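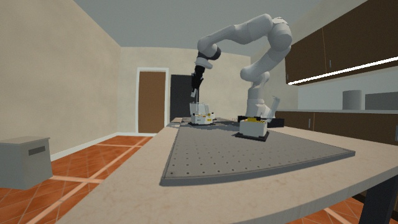 Figure 5. Rendered room with a long table, bare beige walls and a kitchen area on the right.

Home | Manual | Downloads | Support

Veklow Room Planner: Setting Up Walls, Surfaces and Light

Complete this section after you have drawn your floor plan. You need an open project and the Rolland surface library installed.

Setting the walls

1. Open the Room tab and select Walls.
2. Click the wall you want to change. Hold Shift to select more than one.
3. Enter the wall height and press Enter. The ceiling moves to match.
4. Choose a color from the Plain group, or type a color code in the box.
5. Click Apply. Clicking outside the panel discards the change.

Note: Walls shared by two rooms have two faces. Each face keeps its own color.

Applying a surface

1. Select the floor, table or counter.
2. Open the Rolland library and pick a surface. Stone patterns are listed under Mineral.
3. Set the scale. Start at 100 percent and lower it if the pattern looks too large for the piece.
4. Use Rotate to line up the pattern with the long side.
5. Check the corners for stretching. If you see any, select Fit by Face and apply the surface again.

A project can hold up to 199 surfaces. Copies of the same surface at a different scale count separately.

Caution: Do not rename files inside the library folder. The program will show message 829 and replace every missing surface with flat gray.
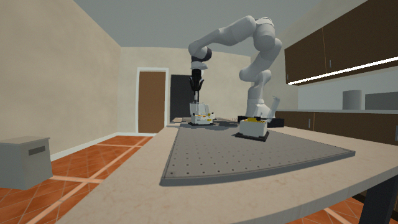

Setting the light

1. Open the Light tab and turn off Automatic.
2. Place one ceiling light in each part of the room. In an open-plan room, the cooking and eating areas count as separate parts.
3. Set the warmth slider to the middle and run a draft render.
4. If pale surfaces lose their detail, lower Brightness one step at a time.
5. Save the result as a light preset. Presets can be used in other projects.

Note: Draft renders leave out soft shadows. Run a full render before you judge the shading under tables and shelves.

Saving

Save in Taro format to keep layers and presets. The Andska format makes a smaller file but merges all surfaces on a piece, and this cannot be undone. If message 734 appears while saving, the drive is full. Save to a different drive before closing the program.

Related topics
Drawing a floor plan
Importing furniture
Full render settings
List of program messages

Contact Veklow Support | Copyright Veklow | Back to top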